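# Ovlow House worker receives regional care award

4 December 2020

Anisa Sembiring, night support worker at Ovlow House in Murkidar, has received this year's Sopacua Award for service to people without a home. The award is given each year to one person who works directly with residents in a shelter or in supported housing. She was chosen from 17 nominees.

Sembiring came to Ovlow House 12 years ago as a kitchen helper and moved to the night team after her first winter. Today she is responsible for the late intake, when people arrive from the street or from the hospital and need a bed before the morning. She also started the key meeting, a short talk with every resident who is leaving for an own apartment. In this meeting they go through the lease, the heating bill and the name of the person to call if something goes wrong in the first weeks.

Because of the health rules there was no dinner this year. The award was given in a small online ceremony, and the certificate was sent to the house by mail. Over 15 former residents joined the call, and several of them asked to speak.

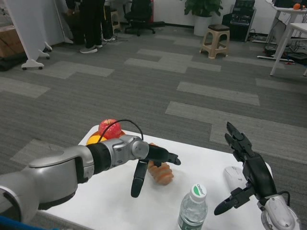
Yusri Rondonuwu remembered that he came to the door after midnight with one bag and no papers, and that Sembiring first gave him soup and asked her questions later. He has now lived in his own apartment for 3 years and still telephones the night desk on holidays, he told the listeners.

The nomination was written by Rianne Van Rooij, the director of the house. In her letter she described how the night team kept the intake open during the whole spring, when two other shelters in the district had to reduce their beds. "Anisa changed her shifts many times so that no night was without an experienced person," the letter says. "She did not ask for thanks, and we did not give her enough."

Sembiring thanked her colleagues, and especially Prasetyo Siregar, who trained her for the night work. She said that the award belongs also to the residents, who have had a difficult year with few visits and long evenings inside.

The award comes with a grant for the house. It will be used for the move-in fund, which pays for beds, pans and the first electricity deposit -- things that new tenants often cannot buy in the first month.

Ovlow House will open additional rooms on Plasitz Street in January. Persons who wish to give furniture in good condition can contact Qistina Lubis at the front office.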